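Gresthorpe Shared Workshop
Course notes, session 5: Mounting and teaching an arm at a kitchen counter
Notes by Libor Charvát, bench help by Kamil Pešek

Bring your notebook from session 4. We are going to use the joint limits you wrote down, and there is no time to measure them again.

1. Where we are

So far the arm has lived on the bench. It has a steel plate under it, a clear half circle in front, and nothing within reach that anyone cares about. Tonight's notes cover moving it to a home counter and getting it to do one small job over and over. The job is picking up a lid and putting it down somewhere else. If you get that far in one evening, you have done well.

Everything is written for the arms we use in class. If you brought your own, the order of work is the same but the menus and the bolt pattern will differ. Check your own manual for payload and reach before you copy a number from these pages.

2. Mounting

Kitchen counters are worse than benches in two ways. They flex near the sink cutout, and the overhang at the front is often too short for a clamp. Look underneath before you choose a spot. You want a stretch with a cabinet wall below it and no drawer front in the way of the clamp screw.

Use the Matos plate from the parts shelf. It takes two clamps. Put a scrap of rubber mat under each clamp pad or you will mark the wood. Tighten by hand, push the base hard from each side, then tighten again. If the plate moves at all when you lean on it, find another spot.

The other choice is to hang or stand the arm off to one side so it reaches over the counter. This leaves the work surface free, and it is what most of you will end up with. It does mean the elbow is high, so check for upper cabinets and blinds. Run the shoulder slowly through its full travel with the gripper empty and a hand on the stop button.

3. Cables

The cable has to be long enough for the farthest pose and still stay out of the fingers in the nearest one. Those two pull against each other. Start with a loop you think is too big, then run the arm to its four corners and watch it. Tie it at the upper arm and again past the elbow. Leave the ties loose enough to slide a pencil through.

Two faults keep coming back in class:

- A cable tied tight across the elbow. The connector works loose after an hour or so and the wrist drops out mid-move.
- A loop that hangs lower than the gripper. It drags across the counter and knocks light things over.

Keep appliance cords out of the work area as well. Push them to the back or unplug them.

4. Setting the counter height

The controller needs to know where the counter is. We do this by touch.

a. Set speed to the lowest setting.
b. Close the fingers.
c. Jog down in Z until a sheet of paper under the fingertips just drags.
d. Save the position as "counter."
e. Go up 5 mm and save that as "floor limit." The arm should never be sent below the floor limit except during a taught pick.

Repeat the paper test at the left, right, front and back of the area you plan to use. Counters are rarely level to the arm. Kamil's was out by the thickness of a coin from one end to the other, and he had to shim the plate. Write down all four readings. If they disagree by more than 2 mm, shim before going on.

For those who asked about raw encoder values: on the class arm, "counter" came out at 2,165 on the shoulder joint and the raised safe pose at 2,858. Yours will be different. The numbers are here so you can see how far apart the two should be. A gap of only a few counts means you saved the same pose twice.

5. Picking things to practice on

Start with something light, round and hard to break. Plastic lids are good. They cost nothing, they are the same from every side, and they have a rim to grip. Put the lid rim up the first few times so the fingers have an edge to close on. Rim down is a separate exercise and a harder one.

Avoid glass until session 7. Clear things are difficult for the camera and unforgiving of a bad grip. Cereal, dry pasta and similar loose pieces are fine to have around and make a decent scooping task later on, but they are no use for a first pick.

Decide whether to clear the counter or leave it as it is. Clear it for the first ten runs. After that, bring things back a few at a time along the wall, keeping the front half open. An arm that only works on a bare surface isn't much use in a kitchen, and you will learn more from the second setup than from the first.

6. Teaching the pick

Save these poses in this order. Name them exactly as written, or the Beden script won't find them.

home: arm raised, wrist clear of everything
over: gripper straight above the lid, a hand's width up
near: same place, fingers just above the counter
grip: fingers around the rim
lift: back up to the height of "over"
drop: above the new spot

Move between "over" and "near" in a straight line. Joint moves swing the wrist sideways and can clip whatever is standing behind. Speed stays at 200 counts per second for all moves until the whole sequence has run clean five times in a row.

The pose to spend time on is "near." Most failed picks come from a "near" that is off to one side, so the fingers close on one edge of the lid and flip it. 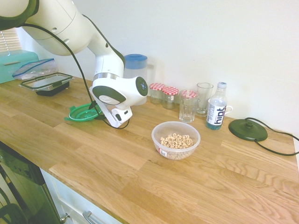
7. Running the sequence

Step through it once with the pause on after each move. Look from the side at "near" and from above at "grip." Then run it without pauses. Keep one hand on the stop.

Log every run in your notebook, good or bad. One line each is enough: run number, result, what you changed. Please don't change two things between runs. If you do, cross the line out and start again.

If the lid slides, lower the closing speed before you touch the grip force. If it sticks to one finger on release, open wider and wait half a second before lifting. If the arm stops with a limit warning, don't clear the warning until you have read which joint it names.

8. For next time

- Twenty logged runs with one lid in one place
- Ten logged runs with the lid moved a few inches each time
- A sketch of your counter with the reach marked on it
- Pundulel camera bracket printed and fitted, no camera yet

The workshop is open until 9:30 p.m. on class nights. Parts go back on the shelf they came from, clamps included.

Comments (4)

dorrit_m
Is the 5 mm floor limit measured with the fingers open or closed? Mine reach lower when closed.

Libor Charvát
Closed, same as the paper test. If yours reach lower closed then you are safe when they open.

benchrat
The Matos plate doesn't fit my counter, the overhang is under an inch. I bolted a board across two cabinets and clamped to that. Holds fine so far, the readings are within 1 mm.

tk_olsen
Script kept failing on me and I had typed "Over" with a capital. Might be worth putting in the notes.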